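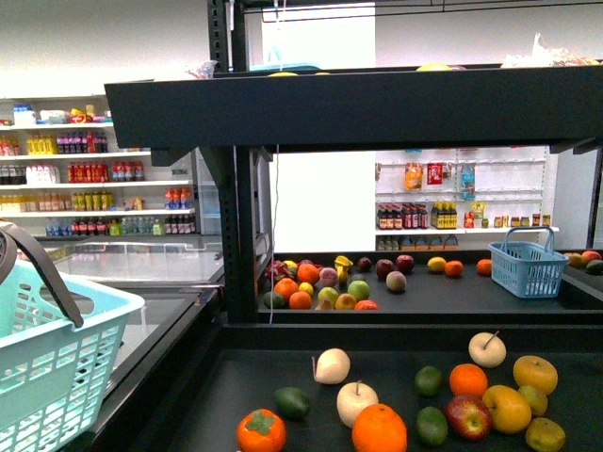 **Practice shop, Wadville: progress to 1 May 2025**

The fruit display is in use on both tiers. I'm still not convinced by it. Limes sit among apples and oranges with no order I can find, and trainees asked to "fetch the lemons" have to search two levels. Haddad calls this realistic. I've yet to see a greengrocer who'd agree.

Attendance since March is 29 trainees over 174 sessions, which looks healthy until you ask how many could shop alone afterwards. We don't have that figure.

The baskets are plastic, in pale blues and greens, and three more are on order. I'd hold the order until we settle where baskets should be left.
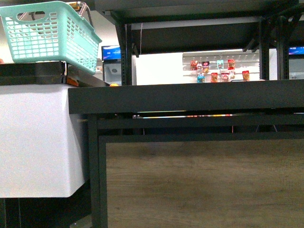

Rūta Lapiņa disagrees on the order and wants it placed now, as trainees in pairs end up sharing.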